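The Woman Who Can't Throw Out a Shirt

Anahera Sheehan had already put the kettle on when I got to her door, and before I had my coat off she had handed me a cardigan and asked me to find the mend. I looked at both elbows. I looked at the cuffs, the buttonholes, the little pocket. I gave up. She took it back, very pleased, and turned it over to show me a spot under the left arm where the knitting had been remade, stitch by stitch, in a yarn so close to the original that I could only feel it with my thumb.

"That one took me 9 evenings," she said. "I was listening to a long book and I didn't want either of them to end."

Anahera has been mending clothes for other people for most of her adult life, first for neighbors and then, as word got around, for people who mail her parcels from towns she has never visited. She calls the business Hirnance, which was her grandmother's word for the bag where the torn things went. As far as she knows it isn't a word anywhere else. Her grandmother may have made it up, or misheard something as a girl and carried it along for the rest of her life, and Anahera likes it better for not knowing.

"Every house had a bag like that," she told me, pouring the tea. "Ours hung behind the pantry door. You'd tear your knee and the trousers went in the hirnance, and you didn't see them for a while, and then one morning they were back in your drawer. I thought that was just what clothes did! I thought they went away and got better."

She learned to darn at the kitchen table, on her father's work socks, with a wooden egg that she still uses. Her first efforts were lumpy, and her father wore them anyway. "He walked a bit funny," she said. "He told me they were the warmest socks he had, and I suppose they were, there was enough wool in the heel for a hat."

I had come mainly to ask her about everyday clothes, the kind most of us own and few of us think of as worth saving. It's easy enough to see why somebody would repair a good wool coat. What puzzled me was the shelf by her window, where the waiting work is kept, and where I could see far more T-shirts than coats.

"Oh, I love a T-shirt," she said, and settled into her chair in a way that told me we would be there for some time. "People apologize when they send them. They put a note in, very sorry, I know it's only a T-shirt. But that's the thing you've slept in, and painted the bathroom in, and had your babies on your shoulder in. Nobody had their babies on the shoulder of their good coat." 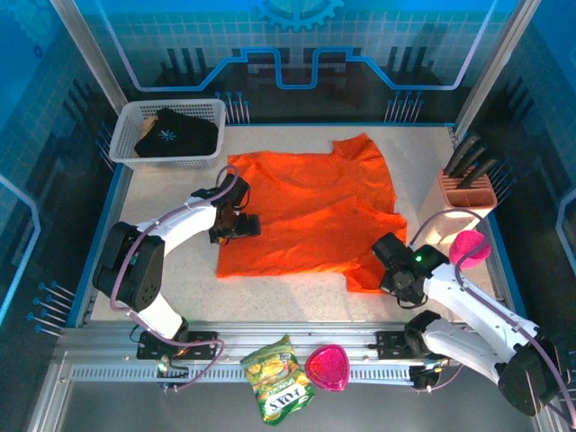
Knit cotton, she explained, asks for a different kind of patience than wool does. It rolls at the edges and it stretches while you work, and if you pull your thread even slightly too tight you get a pucker that no iron will ever talk out of it. She lays a shirt down and smooths it with her palms before she does anything else, and she leaves it there a while, sometimes through a whole cup of tea, to let it relax. Then she goes over it with her fingertips, looking for thin places near the hole. A hole, in her experience, usually has company.

"If you only fix the one you can see, you'll be back in a month fixing the one beside it," she said. "I always go out wider than I want to. You stitch into the good cloth, where there's something to hold on to."

For small holes she uses a single strand of cotton and a fine ballpoint needle, which slides between the loops and doesn't split them. For larger ones she backs the fabric with a scrap of old jersey, cut with rounded corners, and tacks it down with rows of tiny stitches. She showed me her tin of scraps, sorted by weight and then by color, though the color sorting had clearly been given up partway through the greens.

She has firm opinions about thread. For years she used nothing but Rudel, a matte cotton that came on small cards from a shop near her aunt's place, and when the shop closed she bought whatever was left in the back room. She still has 2 cards of the gray. These days she mostly uses Otitach, which she finds a little shiny, but it's strong and comes in a better range of browns. "You wouldn't believe how many browns a person needs," she said. "I could use 100 browns. I've got a customer with a sweater that is no color at all, and I've been holding threads up to it for weeks."

We talked for a good while about whether a mend ought to show. There has been a fashion in the last few years for bright, decorative repairs, with contrasting stitches and patches meant to be noticed, and I had half expected her to disapprove. She doesn't. She teaches a class on it, in fact, and says the younger people come for the bright thread and stay for the talking. But when it's left up to her she prefers a mend that keeps quiet.

"I like it to be between me and the person," she said. "They know where it is. They'll touch it when they're standing in line at the bank. That's enough for me, I don't need the bank to know."

Her class meets in the back of a café called Thái, where the owner pushes the tables together and lets them stay as long as somebody keeps ordering. People bring whatever they have. There was a man who arrived with a tent. There was a teenager who wanted to save a pair of jeans that Anahera describes, kindly, as more of a memory of jeans, and the two of them worked on those jeans all winter. At the start of each new group she asks everyone to bring the worst thing in the closet and the thing they would save in a fire, and she says it is surprising how often a person holds up one garment for both.

I asked how many pieces she thought she had repaired. She told me she had once kept a notebook, with a line for every job, and had stopped when she reached 1,000, partly because the notebook was full and partly because she'd begun to look at the number more than the clothes. The notebook is in a drawer somewhere. She went to look for it and came back with a tin of shortbread.

There are things she won't take on. Zippers in ski pants, for one, and anything that arrives unwashed. She will also, now and then, send something back with a letter saying it's finished, and she finds those letters hard to write. She suggests keeping a piece of it, a pocket or a bit of the hem, and offers to put it in a quilt or stitch it inside the jacket that comes next. Quite a few people have taken her up on that.

"My own coat has a square of Dad's work shirt in the lining," she said, and got up to fetch it from the hook. It was a blue check, worn very soft, sewn in just below the inside pocket. She held the coat open so I could feel it, and then, since I was already standing, she asked whether I knew that the hem of my skirt was coming down at the back.

I hadn't known. She had it pinned before I could answer, and we had a second pot of tea while she sewed it up.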